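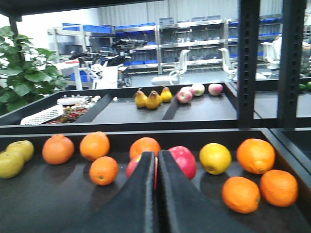 The gripper down in the fruit bin, among the oranges and apples.

Picking kit review, February meeting: minutes

Present: Lutfa Cassim (chair), Prasanna Bepari, Szalai from the produce side, the two new people from store planning, and me taking notes. Vasatow was invited for the last half hour and joined by phone. I type the way I talk, so if you want the short version, skip to the actions at the bottom.

1. Last month's notes
Agreed, with one fix. I'd put down that the Flinia gripper was included in the base price of the kit. It isn't! Prasanna pointed this out before I'd even opened my laptop. The base price covers the arm, the mount and the controller, and the gripper goes on a separate line of the quote. I've corrected the shared copy, so please throw out any printed ones.

2. The quote
Vasatow's revised quote came in at 517 a month per arm on the long lease, gripper included this time. Lutfa read it out twice to be sure we'd all heard the "gripper included" part. The short lease is higher, and she didn't want to discuss it until we know whether we'd ever use it. Store planning asked if the figure covers replacement finger pads. The quote says "consumables by agreement," and we all agreed we have not agreed to anything, so that goes back to Vasatow as a question.

There was a longish side conversation on whether we should be leasing at all. Szalai would sooner buy one arm outright and run it until it falls over. Lutfa's worry with buying is the software, which Vasatow sells by the year no matter who owns the hardware. We didn't settle it. I said I'd make a table with both options next to each other, which I am already regarding with some dread.

3. Fruit
This was the item everyone came for. Szalai's question has been the same from day one: can it work in a mixed bin, where the apples are right up against the citrus and nothing is lined up for it? He doesn't much care about tidy trays. Our bins at closing time are never tidy, and he wants the kit judged on the kind of bin a customer has already been rummaging in.

Prasanna's view is that the fingers are on the wide side for tight spots. They have to get down between pieces of fruit, and whatever is right next to the one you want is going to feel it. She'd like to see a narrower pair before we sign anything. Vasatow's brochure lists one, though the brochure lists plenty of things, and we've had trouble before getting hold of what's in it (the charging dock, for those who remember).

Bruising: we don't have a proper answer yet. Szalai wants fruit from the picking bins set aside and cut open after a couple of days, next to fruit handled by our own people, and he wants to be the one holding the knife. Fine by me. He also asked for pears to be tested separately from apples, ripe ones especially, and Lutfa said yes before he'd finished the sentence.

One of the store planning people asked about color, meaning whether the kit confuses a yellowish apple with a lemon. Good question, and I don't think any of us had thought to ask it. Prasanna has added it to her list for Vasatow's software people.

4. Baskets
We moved on to baskets, and I'll admit I'd expected this to be the boring bit. The idea in the Monano plan is that the same arm that picks the fruit also moves the shopping basket, so no one has to stand there feeding it empties.
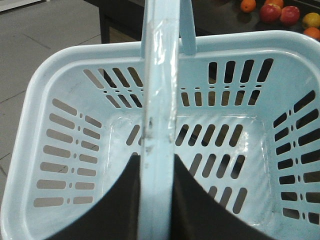
Basket work: one finger on each side of the blue handle.

Prasanna likes the handle as a grab point. It's flat, it's easy to find from above, and it's the same on every basket in the Monano stores. Lutfa was less keen. Her point is that a basket hanging from its handle can tip, and an empty one tipping is a very different matter from one with a bag of oranges in it. The two of them went back and forth on this for a good while (amicably, there were cookies) and ended up wanting the same thing, which is a test with a loaded basket at several weights, written down properly.

Szalai asked why we can't just put the basket on a fixed stand and have the arm leave it alone. Store planning said floor space. I said floor space too, at the same moment, and we felt very united.

We also talked about worn baskets. Plenty of ours are scuffed up, and some have had tape on the handle at one time or another. Tape can be slick, so I asked that the tests use ordinary baskets from the stores, in whatever state they come, and no special clean ones. Agreed all around.

There's also the matter of how the arm holds a basket once it's clear of the floor, and how much room it needs while it's doing that.

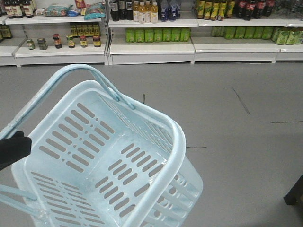
Store planning's draft layout gives the arm a marked-off area with the drinks and condiment shelving behind it. Their concern is the swing. A basket is a lot wider than an orange, and jars and bottles at the front edge of a shelf don't need much of a nudge. Lutfa asked for the clearance to be worked out with a basket in the gripper, tilted as far as it'll go, and then for the shelving to be pushed back by that much plus a bit extra for luck. "For luck" was struck out at her request and I have put it back in.

5. Call with Vasatow
The line was poor, so this is patchy. They confirmed that training for our staff is included, with a limit of 5 people per site. They confirmed that service calls are answered until 5 in the afternoon, which made Szalai laugh out loud, his busiest hours being after that. Evening cover is an extra 216 a month. Lutfa asked for that to be folded into the lease and they said they'd come back to us.

On the narrower finger pads, they said "available," then "available soon." Prasanna asked for a date in writing. They couldn't say much on weight limits for baskets without the engineer there, so we've asked for the engineer next time.

6. Actions
Prasanna: send Vasatow the list (pads, consumables, citrus and apple colors, basket weights).
Szalai: bruising check, apples and pears kept apart.
Store planning: new layout with the clearance added.
Lutfa: chase the evening cover price.
Me: lease and purchase table, corrected notes, and find out who took the projector cable.

Next meeting is at 2, same room. Szalai is bringing the cut fruit, so eat lunch first.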